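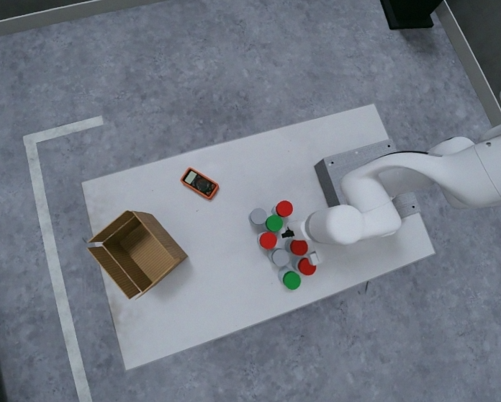
Der dritte Greifer

Von Annelies Verstraete
Mai

Um zehn vor sechs lief der letzte Durchgang mit dem Greifer von Cuypers, und Jozef Michiels war der Einzige, der noch hinsah. Die anderen standen in der Küche und stritten über die Mikrowelle.

In der Simulation gab es keine Mikrowelle und keine Uhrzeit. Es gab den Tisch, den Karton, die Zylinder und den Arm, und nach jedem Versuch stand alles wieder so, wie Arnout Vermeulen es im Winter hingestellt hatte. Auch das Multimeter lag wieder da. Arnout hatte es zum Üben aus einer Objektbibliothek geladen und danach die Firma verlassen.

»Lösch das Ding doch«, hatte Ruben De Haan schon in der ersten Woche gesagt.

»Dann sind die alten Läufe nicht mehr vergleichbar«, hatte Jozef geantwortet. Seitdem lag es da.

Verglichen wurden drei Greifer. Der von Harkier hatte lange Finger und eine gute Dokumentation. Der von Plernine war billig. Der von Cuypers war der, den Gijs Visser haben wollte, denn Gijs kannte den Vertrieb und hatte vermutlich schon zugesagt. Jeder bekam 300 Versuche, immer dieselbe Aufgabe: einen Zylinder aus dem Pulk ziehen, in den Karton stellen, die Nachbarn stehen lassen.

Die Nachbarn waren das Problem. Harkier kam gut hinein und riss beim Hinausfahren alles um. Plernine kam gar nicht erst zwischen die Zylinder, jedenfalls meistens, und blieb mit den Fingern auf einem Deckel stehen, bis die Zeit ablief. 115 von 300. Jozef hatte die Zahl zweimal geprüft, weil Ruben sie für zu hoch hielt.

Cuypers lag nach der Hälfte vorn. Dann kam Gijs mit seiner Tasse herein und zog sich einen Stuhl heran.

»Und?«

»Läuft noch.«

»Aber er gewinnt.«

Jozef spulte einen Versuch zurück. Der Arm senkte sich, der Greifer schloss um einen roten Zylinder, hob ihn an, und der grüne daneben kippte nicht. Er bewegte sich überhaupt nicht. Jozef ließ die Stelle noch einmal laufen, langsamer. Die Fingerspitze ging durch den grünen Zylinder hindurch wie durch Rauch.

»Sieht doch gut aus«, sagte Gijs.

»Der Finger hat keine Kollisionsgeometrie.«

»Was heißt das?«

»Dass er nirgends anstoßen kann. Nur an dem, was er greift.« Jozef öffnete die Modelldatei. Die linke Spitze war vollständig, bei der rechten fehlte ein Eintrag. »Das kam so vom Hersteller.«

Gijs stellte die Tasse ab. Er fragte, wie viele Versuche das betreffe, und Jozef sagte, alle. Er fragte, ob man das herausrechnen könne, und Jozef sagte nein. Danach schwiegen sie eine Weile. In der Küche piepte die Mikrowelle.

»Ich habe denen in Gent gesagt, dass sie den Bericht morgen früh haben«, sagte Gijs.

»Dann rechne ich heute Nacht neu.«

»Und wenn er dann schlechter ist als Harkier?«

»Dann steht das im Bericht.«

Gijs nickte, aber er stand nicht auf. Er sah auf den Bildschirm, wo der Arm wieder in seiner Ausgangslage war. »Warum liegt da eigentlich ein Messgerät?«

»Das ist von Arnout.«

»Ach so.«

Jozef trug die fehlende Zeile nach, speicherte die Datei unter neuem Namen und setzte den Zähler auf null. Beim ersten Versuch stieß der Finger an den grünen Zylinder, schob ihn gegen den Nachbarn, und beide fielen um. Beim zweiten auch. Beim dritten blieb der grüne stehen – er schwankte und fing sich wieder.

Gijs zog die Jacke aus und hängte sie über die Lehne. Dann ging er in die Küche und fragte, ob noch etwas zu essen da sei, für zwei.

Weitere Erzählungen
Nachtschicht bei Grarker
163 Stufen
Die Leihgabe
Was Ruben im Keller fand

Kontakt | © Annelies Verstraete, alle Rechte vorbehalten | Nach oben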